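Fullell Home Sorting Project
Progress report, June

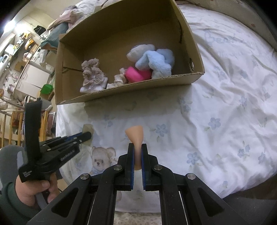 Ornaments and soft toys being boxed on the bed.

Work this month was in the bedroom. Small ornaments and plush toys are going into open cardboard boxes, one box per shelf. Lensa Lemma keeps the list, which now stands at 41 items.

Clothing and blankets are still to be sorted. Hussam Mahasneh has asked for 3 more boxes and wrapping paper for the ceramics. Spending is within the amount agreed in the spring.

Bereket Lemma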